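Chapter 7
Comparing Grippers on Household Tasks

After reading this chapter you should be able to set up a fair comparison between two grippers, choose a set of test objects, and report the results so that another lab can repeat them.

Chapter 6 treated the gripper as a fixed part of the arm. We now let it vary. The arm, the controller and the camera stay the same, and only the hand at the end of the wrist changes. In practice this is harder than it sounds. A longer finger moves the grasp point, a heavier housing changes how the arm settles, and a wide palm can block the camera at the moment the fingers close. Any of these can make a good gripper look like a poor one.

The running case is the Flelham kitchen trial, in which 2 grippers were tested on the same arm. The first, the Orbridge hand, has long parallel fingers. The second, the Cuautle hand, has short curved ones. Each gripper was given 100 attempts at every task in simulation and 40 on the physical arm. One simulated run crashed during logging and was dropped, which left 199 for the bowl task. We will come back to that missing run in Section 7.4, where it matters more than you might expect.

Bowls make a useful test object. The rim is thin and easy to pinch, but the weight of the bowl sits to one side of the grasp, so it tends to swing when lifted. A gripper can close perfectly well and still lose the bowl a moment later.

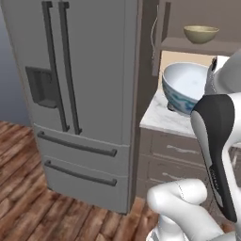
Figure 7.1 A rim grasp in the simulated kitchen. The bowl is tilted and held just above the countertop.

A grasp like the one in Figure 7.1 raises a question of scoring. Should a tilted bowl count as a success? The Flelham team recorded the grasp and the placement separately – a choice we recommend. A single pass or fail mark hides the difference between a hand that cannot pick up a bowl and a hand that cannot put it down level.

Simulation also has limits as a judge. Contact between a finger pad and a glazed surface depends on friction values that someone has to choose, and a small change in those values can reverse a ranking. Section 7.3 shows how to test for this using the Multenville object set.

7.1 What to Hold Constant

Begin by writing down everything that will not change between trials. Start with the arm's home position, the closing speed and the grip force limit.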